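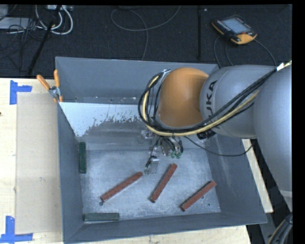
What is in the Hondden Tunebook?

It holds 263 traditional fiddle tunes in plain text notation, with a short note for each one saying where it was learned, what it is usually played with, and how confident we are about the name.

The rest of this file explains how the collection is laid out and how to use it, and it goes on a bit, so do skip to the part you need.

Background

The tunebook grew out of the Saturday sessions at Drirnlow, which have been running in one room or another for longer than most of us have been playing. People kept turning up with biscuit tins full of handwritten sheets, photocopies of photocopies, and the odd beer mat with four bars of a jig on the back. After a particularly muddled evening when three of us started three different tunes under the same title, we decided it was time to write things down properly. The typing up began one July and took a good deal longer than we had cheerfully supposed it would!

Most of the tunes are reels, jigs, hornpipes and slow airs. There is a small bundle of waltzes too, mainly from players on the Avon side, and a few marches that nobody at Drirnlow plays at marching speed.

What is in the folder

tunes/ has one text file per tune, in ABC notation. The file name is the tune name in lower case with hyphens.

sets/ has the running orders we use for dances and summer school evenings. A set file is simply a list of tune names, one to a line, with the number of times through after each.

notes/ has the longer stories, where a tune has one. Not all of them do.

index.txt lists every tune with its key, type and first two bars, so that you can find the one going round your head without knowing what it is called.

The fields in each tune file

The usual ABC headers are there (title, metre, note length, key) and behave as you would expect. We have added a few of our own as comment lines, which any sensible ABC program will ignore:

source: who or what we had it from. "Session" means it was picked up by ear at Drirnlow and we can't say more than that. "Bailly" means it came from the Bailly manuscript, a bound notebook of almost 300 pages lent to us by the family, from which we have so far taken only the tunes that people wanted to play.

sure: yes, fairly or no. This is how sure we are of the title. Thirteen tunes are marked no, and we would dearly like to hear from you if you know what they are.

goes-with: other tunes that sit nicely before or after.

How the tunes were written down

Tunes from the manuscript were copied note for note, and any slips of the pen we corrected are mentioned in a comment at the bottom of the file. Tunes learned by ear were written down by one player and then tried out by another from the page, and if the second player pulled a face we had another go. Bowings are left out unless the source gave them. Ornaments are left out almost everywhere, partly to keep the pages readable and partly so that you will put in your own.

Chords are given for about half the tunes. They are suggestions from our guitarists, who do not agree with each other, so please treat them kindly and change them as you like.

Things to be careful of

The collection leans heavily towards what one group of people happens to enjoy. It is not a fair picture of fiddle music anywhere, and counting up keys or tune types from it will mostly tell you that we are fond of D and A.

Titles are a muddle. Several tunes have two or three names, and we have used whichever one gets shouted across the room at Drirnlow. The others are on extra title lines below it.

Two of the slow airs were written down from a very crackly cassette, and the second parts are our best guess.

Using and sharing

You are welcome to print the tunes, play them, teach them and pass them on. If you put them in a book or on a website, please say they came from the Hondden Tunebook and keep the source lines with them. The families who lent us material asked for that, and it is a small thing to do.

Sending corrections

Send the whole tune file back with your change made and a line at the bottom saying what you altered. Different settings are very welcome as well, and we add those as a second version beneath the first. Replies can be slow in summer, when most of us are away playing.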